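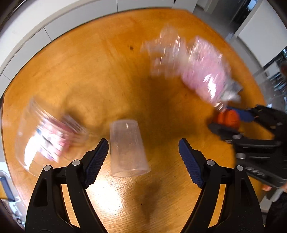 Handgeführte Greifer am runden Arbeitstisch, zwischen den blauen Belägen ein umgedrehter Messbecher aus klarem Kunststoff.

Bildergalerie: Wartung und Einrichtung der Handgreifer am Standort Cunasthorpe

Die handgeführten Greifer der Baureihe Cotetti werden am Standort Cunasthorpe für Aufnahmen von Greifbewegungen eingesetzt. Zuständig für Einrichtung, Pflege und Instandsetzung ist die Werkstatt der Filleo Gerätetechnik. Die Galerie dokumentiert den Zustand der Geräte im laufenden Betrieb und wird im August um weitere Aufnahmen ergänzt. Die nachstehenden Erläuterungen richten sich an Bedienpersonal und Gäste des Standorts.

Zum Bild: Greifbacken und Beläge
Die Innenflächen der Backen tragen blaue Beläge mit feinem Rautenmuster. Am Greifer auf der rechten Seite liegt der obere Belag an einem orangefarbenen Ball an. Beläge werden ausschließlich paarweise gewechselt. Klebereste sind vor dem Aufsetzen der neuen Beläge vollständig zu entfernen; Lösungsmittel dürfen dabei nicht an die Lagerstellen gelangen.

Zum Bild: Gelenke
Die schwarzen, aus Platten geschichteten Backen des vorderen Greifers sind über vier runde Bolzen gelagert, zwei auf jeder Seite. Die Bolzen werden nach jeweils 35 Betriebsstunden auf Spiel geprüft. Lässt sich eine Backe seitlich spürbar bewegen, ist das Gerät außer Betrieb zu nehmen und der Werkstatt zu übergeben. Ein Nachziehen durch das Bedienpersonal ist nicht vorgesehen.

Zum Bild: Prüfgegenstände
Auf dem Tisch befinden sich neben dem Becher auch eine Flasche und ein liegendes Gefäß, beide aus klarem Kunststoff. Der Prüfsatz des Standorts umfasst 22 Gegenstände unterschiedlicher Form und Oberfläche. Beschädigte Teile werden aussortiert und nur durch baugleiche Teile ersetzt.

Einrichtung nach einem Belagwechsel
Nach jedem Wechsel wird die Nullstellung neu eingelernt. Hierzu werden die Backen ohne Gegenstand geschlossen, der Wert im Programm Pace gespeichert und die Öffnung anschließend mit der Lehre 19 kontrolliert. Weicht die Anzeige ab, ist der Vorgang zu wiederholen. Bleibt die Abweichung bestehen, wird das Gerät gesperrt.

Termine und Ausgabe
Die Werkstatt nimmt Greifer jeweils am Mittwoch bis 14 Uhr entgegen. Jedem Gerät ist die ausgefüllte Wartungskarte beizulegen. Ersatzbeläge werden gegen Rückgabe der verbrauchten Beläge in Raum 2 ausgegeben.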